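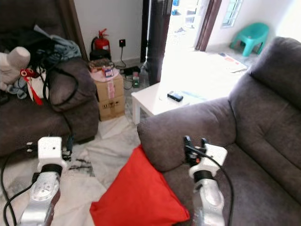 Le fauteuil gris et son coussin rouge orangé. À gauche, le canapé, tel quel.

Valbona Vukadinović ouvre la porte avec le coude, un café dans chaque main. « Entrez, poussez ce qui gêne. » Ce qui gêne, c'est à peu près tout. Elle range des salons chez les autres, à Bistdale et alentour, sous le nom de Fenari. Aujourd'hui c'est celui-ci. Début novembre, dix heures du matin, chauffage pas encore lancé.

Première question, forcément : on commence par où ? « Par s'asseoir. Il faut une place libre. Une seule. » Elle montre le fauteuil. Pour le canapé on verra après : du linge bleu clair, gris, noir, en tas sur le dessus, et un sac blanc à rubans rouges qui pend près de l'accoudoir. « Le linge, je ne le plie pas tout de suite. Tout le monde veut plier. On plie pendant une heure et le sol n'a pas bougé. »

Le coussin a glissé contre l'accoudoir. Elle l'aime bien, ce coussin. « C'est la seule vraie couleur des sièges, on le garde. Les gens m'achètent des plaids, des bougies... non. Un coussin, ça suffit. »

Elle a commencé il y a 7 ans, après un poste à la compta chez Nikolaidis. Pas de diplôme, pas de méthode à vendre. Un carnet. Un rouleau d'étiquettes. Dušan Ivanov, son associé, s'occupe des meubles lourds et des câbles. Surtout des câbles, dit-il, accroupi devant la prise noire du mur.

« Regardez derrière le carton. Une multiprise, des fils emmêlés. Je débranche un par un, je demande à quoi ça sert. Si on me répond "je sais plus", ça va dans une boite pour un mois. » Et après ? « Après on me rappelle pour le chargeur. » Il rit.

Le carton, justement, avec sa bande rose. Dessus, une assiette rose, un petit paquet, des bricoles. Valbona soupire. « Un carton par terre devient une table. Toujours. Je l'enlève en premier, sinon demain il y a une deuxième assiette. »

L'extincteur, lui, contre le mur, ne bougera pas. Là-dessus elle est ferme : jamais de linge devant, jamais de meuble. « Un client voulait le cacher derrière le canapé, à cause du rouge. J'ai dit non, il a boudé 2 jours. »

Et les tarifs ? Elle hésite. Une journée, le prix se discute. Sa plus grosse facture : 1000 euros, une maison entière, trois étages. « Plus jamais trois étage. »

Dušan a déja détaché un premier fil. Valbona repose sa tasse, cherche où. Finit par la garder à la main.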